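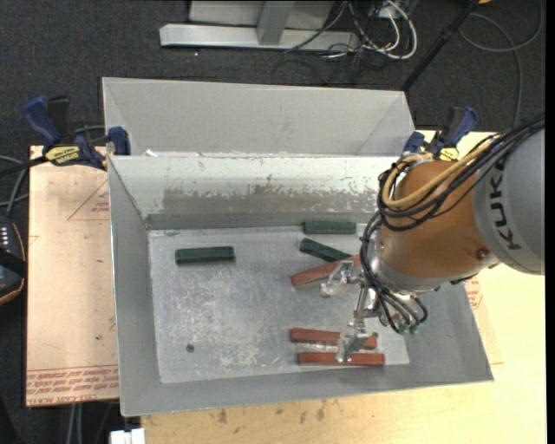
Progress report no. 4, safe working rules for bin picking cells
To: Mareike Reinholz, Numen programme office
From: Roxana Correa, Nondau workshop
Period: up to end of January

Short one this time, sorry, we're mid-trial and I'm writing between runs. Finance table went separately.

Where we are

The draft rules now stand at 17 clauses. Last report had more but several said the same thing twice and have been merged. Wording agreed on all but 4. Tremblay have read the whole draft and sent comments, mostly fair, a few I disagree with (see further down). Osach still to reply. Chased again this month.

Trial picks done under the draft rules: 720. All bars, mixed colours, dropped in the bin any old how, arm picking one at a time. Every run had a filled-in start sheet before it, which was the point. Under the old habit we'd have had a sheet for the first run of the morning and nothing after.

What has changed in the draft

Clause 2, fixing the bin. Used to say "bin shall be secured". Secured how? Now says clamped at two sides as a minimum, jaws checked by hand before the first pick and again after any contact between gripper and bin wall. Clamp handles must not stick out into the side where the operator stands. Tremblay wanted bolted only. I've kept clamps in for trial cells and bolts for anything permanent. Would like your view.

Clause 5, hoses and cables on the arm. New. Bundle to be looked at with the arm at full reach into the bin and at full wrist turn, both ways. Any loop that can catch on the rim gets tied back before the run starts. Written after reading our own stop log, where the hose came up far more than I expected. Tying points to be marked on the drawing, not left to whoever is on shift.

Clause 6, cables on the floor. Weakest part of our own practice and I'd rather say so. The rule asks for a clear walking route to the stop button and cables either covered or kept to the back of the cell. We don't fully meet it yet. Covers on order.

Clause 9, the handheld controller. Has a set place, within reach from outside the cell, strap hung up and not trailing. Goes back there between runs. If it isn't in its place the run doesn't start. Simple rule and the one people grumbled about most, then stopped grumbling.

Clause 11, bin condition. Scratches and chipped coating are allowed. Sharp edges, lifted metal or a bent rim are not, bin comes out. We had argued for weeks about whether a worn bin should fail. It shouldn't, a used bin is what the arm will meet in a real works, and testing only in new ones tells you very little.

Clause 12, reaching in. No hand in the bin unless the arm is stopped AND the controller is with the person reaching in. No exceptions for "just straightening a bar". This was in the old draft but buried in a note. Moved up, own clause.

Clause 14, bars against the wall. Not strictly safety but it leads to bad behaviour. A bar lying tight to the back wall or down by the slope at the front is awkward to grip and people get tempted to help. Rule now: a missed pick is logged and left. After the third miss on the same bar, stop, clear by hand under clause 12, restart with a new sheet.

Still open

Clause 3, speed near the rim. Tremblay want one fixed limit. We want a limit set per gripper. Neither side has budged.
Clause 8, who may restart after a stop. Need Osach's answer becuase their shifts are single-staffed.
Clause 13, keeping the logs. How long and where.
Clause 16, visitors. Draft is too long, I'll cut it.

Problems

Lost time on the start sheet, the first version ran to two pages and people were ticking without reading. Now one side of paper. Also our layout drawing was out of date in two places and had to be redone before the clause 5 checks meant anything.

Next

Get the floor covers down and recheck clause 6.
Send clean copy to Tremblay and Osach with the open clauses marked.
Try the rules with someone who hasn't worked on this cell, start sheet and draft only, no help from us. See where they they get stuck.
Wording for clause 3, both versions side by side, for you to look at.

Needed from you

A yes or no on clamps in clause 2. And whether the next report can come in a fortnight late, so it takes in the outside tester. Happy to ring if easier, mornings before 10 are best.

Roxana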